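Zanholm Tabletop Demos, README

What you get
300 demonstrations of two-arm kitchen chores, collected at the Pletgate lab by people steering the arms by hand. There are 4 tasks: stir, scoop, pass, put away. Stir has the most episodes, which says more about our patience than about stirring.

Layout
One folder per task, one file per episode. Each file holds the chest-height video, joint positions for both arms, gripper opening, and a one-line instruction. Timestamps are in seconds. We tried milliseconds in August and would like to forget it.

Known problems
22 episodes are marked "fumble". They are left in on purpose, so filter them out if your model is easily influenced. The Runduvville split uses different lighting and should be kept for testing. In many stir episodes the left arm contributes very little, and your policy may learn to do the same.

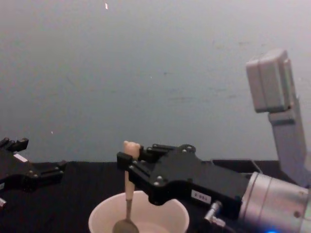
Stir task: right gripper on the spoon handle, left gripper open and empty.

Loading
Run load_demos.py with the task name in lowercase. Uppercase fails silently. A fix is planned.

License
Research use only. Keep this file with any copy.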